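Envoyer de la vaisselle par la poste sans tout casser

Ma tante m'a légué son service à thé, et ma cousine Mahlet Bogale en voulait la moitié. Elle habite à l'autre bout du pays, donc j'ai appris à emballer (après deux soucoupes en miettes, snif !). Voilà comment je fais maintenant.

Commencez par le carton. Rigide, propre, avec 8 cm de marge de chaque côté, et du ruban large, pas le petit scotch du bureau ! 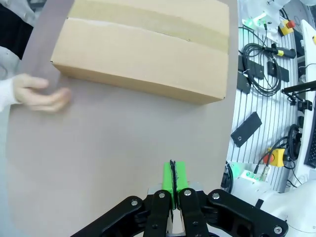
Carton fermé, ruban adhésif sur toute la longueur.

Ensuite on emballe chaque pièce séparément. Les tasses d'abord : une boule de papier dedans, une feuille autour de l'anse, puis deux tours bien serrés. 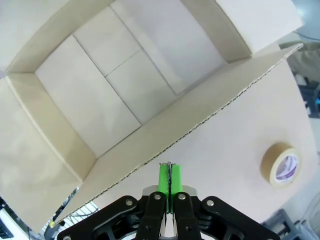 Les assiettes, je les range toujours sur la tranche, comme des disques dans un bac. À plat, celles du dessous prennent tout le poids, et c'est là que j'ai perdu mes soucoupes.

Comblez les vides au fur et à mesure avec du papier froissé, surtout dans les coins.

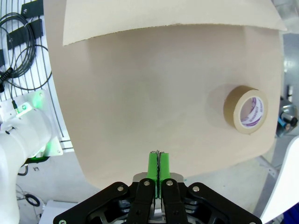 Puis le test : rabattez les rabats sans coller et secouez doucement. Ça bouge, ça tinte ? On rouvre et on rajoute du papier. Je recommence parfois trois fois, tant pis !

Gardez le papier bulle pour le dessus, c'est la dernière couche avant de fermer.

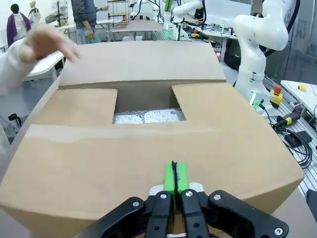 Le papier bulle visible entre les rabats.

Collez enfin l'étiquette sur une face plane et glissez un double de l'adresse à l'intérieur. Je dépose le mien le samedi matin, avant 10 h, quand la file est courte.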